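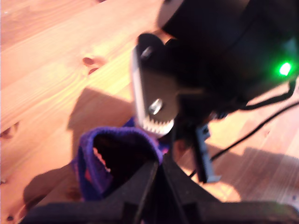 The Last Bus to Gondevgate

Apr 20, 2019
16 comments | 89 shares

So my aunt left me a piano, and the piano was in Gondevgate, and I was in Oncombe with no car and a job that frowned on days off. You see the problem.

I took the bus up in June to look at it. I figured I'd play a few notes, say something nice to the landlady, and sell it to whoever had a truck. The landlady was Duyên Huỳnh, and she met me at the door holding a plate of sliced pears like I was expected for a party.

"You're the one who quit lessons," she said.

I was eleven! I had a mean teacher! I told her all this in the hallway with my coat still on, and she just kept nodding and handing me pears.

The piano was a Zelach upright, brown, heavy as a cow, with a candle burn on the lid that I remembered making. I sat down. My hands went to the one song I knew, the slow one my aunt used to hum when she did dishes, and I got through maybe half of it before I hit a key that made no sound at all. The F above middle C. Just a little thud.

"She sang that one," Duyên said from the kitchen.

"Sang what?"

"The note. When she got there, she sang it. Every night, right through my wall."

I laughed, and then I had to go look out the window for a while. There was a laundromat across the street with a guy asleep in it, and I got very interested in that guy.

A tuner in Miah had quoted her 134 dollars to fix the key. My aunt had the letter folded up in the bench with her sheet music and an old bus transfer, and across the bottom she'd written NO THANKS in green pen. Underlined, too. She never mailed it back.

I missed the 5:10, and then I missed the one after that, because Duyên wanted to hear the song again and I kept messing up the left hand. By the fourth try I'd quit stopping at the dead key. I sang it. I've got a terrible voice, kind of a goose thing, and she banged on the wall from her side like she must have done for years.

Moving it down to Oncombe cost me 757 dollars and one door frame. My neighbor wants to know when I'm getting it fixed.

Show 16 comments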